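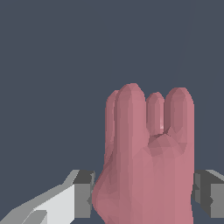 Pink hand, fingers up

How do I stop my hands cracking when I wash dishes all day?

Asked 08/05/2025 in Skin & Everyday Health

Hi all! I started at a little cafe called Brilano in the spring and I'm on the sink most shifts. My knuckles split, they sting, and by bedtime I'm scared to touch my own sweater. I've tried a drugstore lotion (the runny kind) and it does nothing. Gloves make me sweat like crazy. Help??

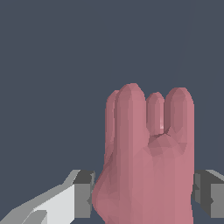 1 min read

2 answers

Kirsty Pomare
Oh I feel this! I did 9 years in kitchens. Swap the lotion for a thick ointment, the greasy stuff in a tub, and put it on right after you dry off. Then wear thin cotton liners under your rubber gloves and change them when they get damp. I keep a stack in my apron. At night I slather it on and sleep in old socks (on my hands, yes, very glamorous). Mine eased up in a couple of weeks, but if yours get red and oozy go see a doctor, that could be an infection.

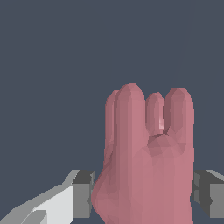
Chaudhry: agree on the liners, but check your soap too. We had some awful lemon stuff at work and my hands hated it. Fragrance free for me now. Also lukewarm water for hand washing, not hot

Was this helpful? Yes (100) No (2)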